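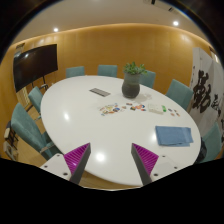
## 2 Der Nirura-Handgreifer im Alltag

Bevor ich zu den Messwerten komme, muss ich kurz vom Auspacken erzählen, denn da fing der Spaß schon an. Den Nirura-Satz haben wir beim Hersteller Rokermont ganz normal über den Webshop bestellt, für 974 Euro, ohne Rabatt und ohne Leihvertrag. Im Karton lagen der Greifer, zwei Paar Wechselfinger, ein Ladekabel, ein Beutel Schrauben und ein Faltblatt, das ich zweimal lesen musste (beim ersten Mal hatte ich es falsch herum aufgeklappt und mich über die Reihenfolge der Schritte gewundert). Nach einer guten Stunde war alles montiert und die Software Kusuma auf dem Laborrechner installiert. Für ein Gerät, bei dem ich mich auf einen verlorenen Nachmittag eingestellt hatte, fand ich das richtig erfreulich!

Der Gedanke hinter dem Satz ist aus Abschnitt 1 bekannt: Man führt den Greifer mit der Hand, erledigt damit eine Aufgabe, und aus Bild und Fingerstellung entsteht eine Aufzeichnung, mit der später ein Arm trainiert werden kann. Mich interessierte vor allem, wie sich das außerhalb unserer Laborzelle anfühlt. Wir haben deshalb an unserem Standort in Brultatow in ganz gewöhnlichen Räumen gearbeitet, in der Teeküche, im Flur, im Kopierraum und im Besprechungszimmer. Wie das aus Sicht des Greifers aussieht, ist in Abb. 1 zu erkennen: die beiden gerippten magentafarbenen Finger weit geöffnet, dahinter der weiße Tisch mit dem gefalteten blauen Tuch.

**Abb. 1.** Kamerasicht des Handgreifers über dem Tisch im Besprechungsraum, Finger geöffnet.

### 2.1 Handhabung

Was mir zuerst auffiel, war das Gewicht. Der Greifer liegt gut in der Hand, aber er zieht nach vorn, und nach einer halben Stunde merkt man das im Handgelenk. Wir haben irgendwann angefangen, nach jeder Serie die Hand zu wechseln - mit links waren die Bewegungen anfangs so zittrig, dass ich die ersten Versuche gleich wieder verworfen habe. Mit etwas Übung ging es dann erstaunlich ordentlich. Die Abzugskraft lässt sich an einer kleinen Rändelschraube verstellen, und ich kann nur empfehlen, das vor der ersten Serie zu tun und danach die Finger davon zu lassen (also die eigenen). Verstellt man sie zwischendurch, muss Kusuma den Öffnungsweg neu einlernen, und das Programm sagt einem das leider erst beim Export.

Flache, dünne Dinge bleiben schwierig. Eine Karte oder ein Aufkleber auf einer glatten Platte lässt sich mit den Standardfingern kaum aufnehmen, man schiebt das Teil vor sich her, bis es an einer Kante hängt. Stoff ging deutlich besser. Ein Tuch an der Ecke zu packen und umzuschlagen klappte meist beim ersten Anlauf, und die weichen Finger verziehen sich dabei so, dass man den Druck nicht genau dosieren muss.

### 2.2 Bildqualität und Licht

An das stark gewölbte Bild habe ich mich schnell gewöhnt. Es holt viel vom Raum herein, was für die Ortung angenehm ist: Kusuma sucht sich feste Punkte in der Umgebung und rechnet daraus die Bahn der Hand zurück. Kummer machten uns spiegelnde Flächen. Deckenleuchten erscheinen auf einer glänzenden Tischplatte als helle Flecken (auch in Abb. 1 liegt so einer genau zwischen den Fingern), und solche Flecken wandern mit der Kamera mit. Als feste Punkte taugen sie deshalb nicht. In der Voreinstellung nimmt die Software sie trotzdem gern an, und erst mit der Option »Glanz ausblenden«, die etwas versteckt im zweiten Menü sitzt, wurden die Bahnen ruhiger.

### 2.3 Ausbeute

Insgesamt haben wir bis zum Stichtag 28.02.2018 in allen Räumen zusammen 2796 Durchgänge aufgenommen. Davon hat Kusuma 2403 ohne Nacharbeit angenommen, der Rest fiel durch die automatische Prüfung, überwiegend wegen abgerissener Bahnen. Ich hatte ehrlich gesagt mit mehr Ausschuss gerechnet! Am schlechtesten schnitt der Flur ab, wo es lange kahle Wände und wenig Struktur gibt. Die Teeküche mit ihrem Durcheinander lief fast von allein.

Ärgerlich bleibt, dass verworfene Durchgänge nur mit einem Fehlercode abgelegt werden, den das Faltblatt nicht erklärt. Auf unsere Nachfrage hat Rokermont eine Liste der Codes geschickt und eine überarbeitete Anleitung für April angekündigt. Bis dahin haben wir uns mit einer eigenen Tabelle beholfen, sie steht im Anhang. Wie sich die angenommenen Durchgänge im Training verhalten, behandle ich in Abschnitt 3, zusammen mit dem Vergleich der beiden Fingerpaare.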